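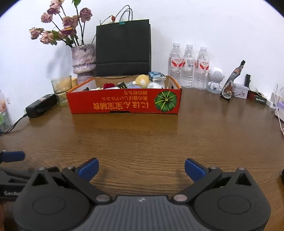 Most people keep the wrong boxes, according to one of the two women who run the Kandell gift exchange in Branddale, and then have nothing the right size in August. She saves produce boxes. "A squash box is made to hold weight," she said. "You can fill it with plush toys and small packages and carry it by the bottom."

Her partner handles the bags. Paper ones with rope handles go to whoever has the longest walk home — she won't give those out for short trips.

The exchange took in 187 gifts last year. Each one is sorted at the table, soft things on top of hard ones where they fit. I asked how long a box takes to pack.

"Four minutes if I leave it alone," the first woman said. "I never leave it alone."

They don't wrap anything again. If it came in shiny film, it stays in the film. Drop-off is at the side door on Paiva Street until 4.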